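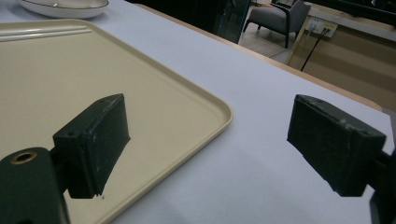
# Fladano's new live record: brass too far back?

**remo_moesli**

Evening all. I finally sat down with the new Fladano live record on Monday, with the good headphones and a pot of tea, and I've been turning it over in my mind ever since. I love this band, I've followed them since they were playing weddings and the odd village square, and the playing on it is as good as anything they've done. But the brass! It sounds as if the whole section is standing in the car park. The two trumpets in "Janura" should lift you out of your chair, and instead I kept reaching for the volume.

Is it my ears, or has somebody mixed this for people who only want to hear the singer?

---

**Domenica K.**

Oh, I'm so glad you started this, because I've been grumbling to my husband all week and he has stopped listening. I was at the July concert where most of it was recorded, sitting quite near the front on the left, and I can promise you the brass was not shy that night. During the long slow tune (the one with the clarinet opening, I never remember the title) the tuba was coming up through the floorboards and into my shoes.

I will say the singing is lovely on the record, and she deserves to be heard. I only wish they'd left a bit more of the room in.

---

**villca_teo**

I'm going to disagree with both of you, in a friendly way I hope. I play second trumpet in a town band, so I'd be the first to complain if the brass were hard done by. What I hear is a mix made for listening at home. When you're in the hall your eyes help you, you see the trumpets stand up and you hear them louder than they are. Take that away and a band like this can turn into sixteen people shouting at once. I thought the balance let me follow the accordion properly for the first time in years, and there's some very clever left-hand work going on in the second half that I'd never noticed.

Try it on ordinary speakers across the room, Remo. Headphones can be unkind to a live recording.

---

**remo_moesli**

Fair point about the headphones, and I'll have a go at the weekend when the house is empty. I'm not giving in on "Janura" though. The studio version on the Dakura album has those same two trumpets right up front, and you can still hear every word she sings.

---

**S. Koller**

Dakura was made in a studio over a good many weeks, so I'm not sure it's a fair comparison. For what it's worth, I helped at the door that night and had a chat with the sound man while they were packing up. The hall holds 536 and it was full, coats and all, which soaks up a great deal. He had 40 minutes for the soundcheck, and part of that went on a buzzing bass amp. I think we should be grateful there's a record at all! Plenty of bands like this never get one, and then in twenty years everyone wonders where the music went.

---

**Domenica K.**

Silvan, I am grateful, I've bought it twice (one for my sister). One can be grateful and still want to hear the tuba.

---

**mayrhofer_r**

The other Remo here, sorry for the confusion as usual. Has anybody compared the vinyl? My copy came last week and to my ears it's a different animal, much warmer at the bottom, and the trumpets on side two have a proper bite. I don't know whether they did a separate master or whether it's just my old turntable flattering them. You do lose four tunes to make it fit, including the wedding dance, and that's a real pity as it's the best thing on there.

---

**villca_teo**

They left off the wedding dance? Now I'm cross as well.

---

**remo_moesli**

Right, this is getting expensive. Does anyone know if Higuchi still has the vinyl in the shop, or is it order only? I'd rather pick one up in person, the last one I had posted arrived with a corner like a dog's breakfast.

---

**mayrhofer_r**

They had a couple in the rack by the till when I collected mine, filed under "World" next to the flamenco. I'd ring first and ask them to put one by. And if you want to hear it before you spend the money, you're welcome to come round one evening. Bring the headphones and we'll play both.

---

**Domenica K.**

Can I come too? I'll bring cake.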